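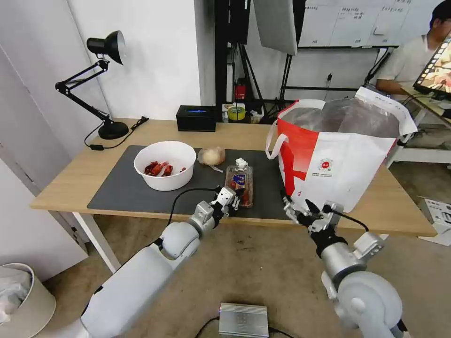
Robot packer joins the grocery bench at Haddale

I went over to Haddale on 01/07/2021 to see the thing my neighbors who work there keep talking about – a two-armed robot that is learning to sort and bag small grocery orders. The company calls it Nerum, and so does everyone on the floor.

I liked the place right away! It's a plain room with desks and a whiteboard, and people go on with their own work while the robot does its bit at the table. Food, a bowl, a shopping bag – that's the job, over and over, with different items each time.

Harpreet Chan has packed orders here for two years. These days she spends half her shift at the bench with Nerum, choosing the items and writing up what went wrong. "My wrists are happier," she told me. "My eyes are tired, though. It's a lot more watching than I'm used to." She got a small raise with the new duties, and she's teaching Tyson Fortin the same routine so they can swap at lunch.

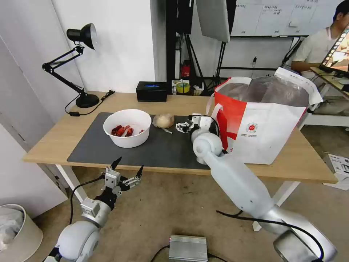 Nerum's right hand beside a bulb on the packing mat at Haddale.

Bottles and boxes are one thing, but produce is where the packers get asked for advice. Tyson showed me how he picks up an onion so the skin stays on (I've been doing it wrong all my life, apparently), and Kyung-tae So, the engineer in charge, wrote it all down. He says the packers' notes have changed his plans more than once.

Not everybody is sold. Haddale has 35 packers, and a few of them asked me straight out what happens to their hours when the robot gets faster. Manager Anouk Visser says there will be no layoffs this year and that 20 people will get paid training on the new bench, starting later in July. She wouldn't promise anything past December, and the packers I talked to had noticed – Tyson wants it in writing before he signs up for more training.

For now, the regular orders still go out by hand, all 2,000 a week. A second bench is planned for the Grerkmont site, and staff there get to meet with Visser before it's set up.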